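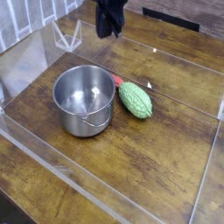 ruaridh_p
OK so I need opinions on table finishes before I do something dumb. My aunt is passing down her old dining table and my wife wants it stripped back to bare wood and oiled, and I keep going back and forth. I grew up eating off that thing and I kind of love every ring on it. What I'm after is close to the top in the photo, warm brown with the darker walnut streaks and the scuffs left alone. But we have two kids and a lot of spaghetti, so it has to be wipeable. Has anybody sealed a worn top without making it look like a bowling alley?

vilho_i
Wax. Clean it, let it dry out for a couple of days, then paste wax and a lot of elbow grease. You redo it once or twice a year and it takes an evening.

Badawi_S
Wax with two kids?? Vilho, I love you, but no. I waxed ours and the first glass of ice water left a white ring I'm still looking at. Water-based poly in matte, thin coats, and it'll hold up to pretty much anything. People say poly and picture that thick shiny stuff from a diner booth, but the matte ones are so much better now!

vilho_i
A white ring in wax comes out with more wax. A chip in poly means sanding the whole top. I've done both and I know which one I'd rather do on a weekend.

ruaridh_p
The sanding part is what scares me. If I sand, I lose the color, right? It goes deeper in some places than others.

FerhatK
You lose some of it, yeah. The dark stuff in old scratches is mostly decades of grime and polish, and it's the first thing to go once you get a sander on there. I'd skip the sander. Mild soap, barely damp rag, then mineral spirits on a fresh rag to get the old polish off. Open a window. And lay the rags out flat outside to dry when you're finished, don't ball them up in the trash.

Try whatever you pick on the underside first. I used a leftover can of Korken on a bench without testing and it turned the whole seat orange – I ended up painting it green.

Badawi_S
Seconding the underside test. Also check there isn't wax on it already, poly won't stick over wax. Ask me how I know.

yigit_y
Going to be the annoying one and side with your wife. I had a table like that from my grandparents and kept it "original" for years, and it was sticky every summer no matter what I did. Finally stripped it in August, used hardwax oil, and it's the nicest thing in the house. I still remember who sat where. Your kids will put new marks on it, trust me.

ruaridh_p
She's reading over my shoulder and says hi to yigit and nobody else.

FerhatK
Ha. Hardwax oil is a decent compromise though. You can put it over a cleaned top without going to bare wood if the old finish is mostly gone. Drip some water on it. If it soaks in and goes dark, oil will soak in too. If it beads up, there's still something on there.

ruaridh_p
Just tried it. Soaks in at the middle, beads up along both ends where nobody ever sat. So half and half, of course.

vilho_i
Then clean the ends harder and leave the middle alone. Still say wax.

Badawi_S
Still say poly :)

ruaridh_p
Going to do the underside of one of the leaves with oil on one side and matte poly on the other, and let the kids go at both with ketchup. Will report back.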